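Petthorpe Opens Mending Line for People Who Have Run Out of Drawer

PETTHORPE, April 14, 2020 -- Floltier, the household repair and spare parts company, today launched a telephone mending line for anyone who has looked at a broken kitchen timer recently and thought, well, I have the afternoon.

The service is called Ploven. Callers describe the thing that no longer works, a mender on the other end asks what noise it makes, and between them they decide whether it can be saved. Calls are free and last as long as they last. The company had planned to open the line in December with a small party and a cake in the shape of a toaster, but the phones were already installed and people are at home with their toasters now.

Floltier spent the winter asking Petthorpe households what they had in the house that was broken and still being kept. It received 559 replies. Lamps came first, followed by zippers (still attached to coats, mostly), radios, and a category the company has filed as "the other umbrella." One household listed a bread machine that has been waiting for a paddle through two changes of address. Another sent a drawing of a hinge and no further information.

"People are very loyal to objects they refuse to fix," said Bożena Jasińska, head of repairs at Floltier. "I had a gentleman on a test call who apologized to his vacuum cleaner before he turned it over. We found a sock. He asked me not to write that down, so I have left out his name."

Ploven opens with 7 menders, all working from their own homes with their own tools and, in most cases, their own broken lamps. Between them they cover small appliances, clocks, sewing, furniture joints and bicycles up to but not including the gears. Gears are handled by Uddin, the Petthorpe bicycle shop, whose staff will return calls in the evening and have asked that customers please wipe the chain first.

The line will not advise on gas, anything with a microwave inside it, or garage door springs. Callers who ask about garage door springs will be told to step away from the garage door.

Parts can be ordered during the call and are mailed from the Floltier stockroom, usually within 2 days. The stockroom holds a good range of knobs, belts, feet, seals and fuses, along with a large quantity of left-hand oven mitt linings bought by mistake at auction, which the company would be glad to discuss with anyone who has a use for them. Postage is charged at cost. A part that doesn't fit can be sent back in the same envelope, provided the envelope survived being opened.

"We would like it to be known that we do not judge glue," Jasińska added. "We would like to know which glue, though. And how much. It changes the conversation."

Ploven is open from 10 a.m. until 4 p.m. through the spring. Callers are asked to have the item in front of them, a screwdriver if they own one, and a saucer for the screws. A printed guide to the most common lamp faults will be mailed on request to any address in the Petthorpe delivery area.

About Floltier
Floltier sells spare parts and repairs household goods from its workshop in Petthorpe. It has never successfully discontinued a product, owing to complaints.

Press contact
Bożena Jasińska, Floltier Repairs, Petthorpe. Please let it ring. The office phone is next in line to be mended.

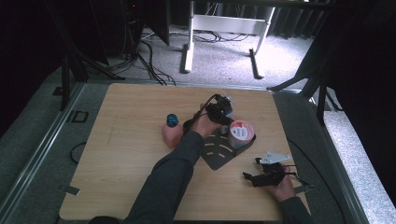
What does a call to the mending line cost?
Calls are free. Callers pay only for any parts they order, plus postage at cost, and parts that don't fit can be mailed back.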